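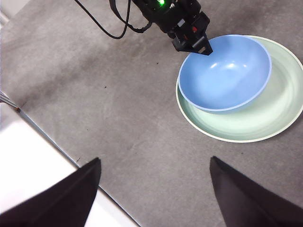

23/12/2023

Dishes again. Bretau has now been at the table-clearing job since June, and the short version for anyone catching up is that I could still clear it faster with one hand and a sandwich in the other.

Task today: blue bowl on the green plate, take the bowl by the rim, lift, put it down somewhere that isn't the floor. 10 tries before lunch on the old grip settings. 5 clean lifts. The others were the usual: one fingertip inside the bowl, the other somewhere in its own private universe, and the plate coming along for the ride.

Dropped the closing speed after lunch and ran 10 more. 8 clean. I would like to credit the new Staltance planner but I changed the speed and the planner at the same time, which I have told other people in writing not to do. Redo with the old planner before anyone puts a number on a slide.

The shiny inside of the bowl is still a nuisance. Depth goes to mush wherever the light bounces off the glaze or plastic or whatever it is, and the rim estimate slides inward. Tried turning down the overhead lamp. Helped the bowl, ruined the plate. Put the lamp back.

Wrist cable on the upper arm: the loop hangs lower than I like. No snags today. Shorten it anyway.

Faklow asked by email whether this could be "kitchen ready" by spring. Depends on the kitchen. If theirs has one bowl, one plate, a gray tabletop and somebody standing by with the stop button, we're practically shipping. Wrote back something more polite.

For comparison, Lobo (the bin-sorting cell next door) did 100 parts this afternoon without a miss. All the same part, in the same tray. Shop-floor work has manners. Crockery doesn't.

To do:
- old planner, slow close, same bowl
- try gripping from the far side of the rim
- wipe the table, there are specks on it again
- find out who has the other bowls

Arms parked, power off at the wall. My own sink at home is full.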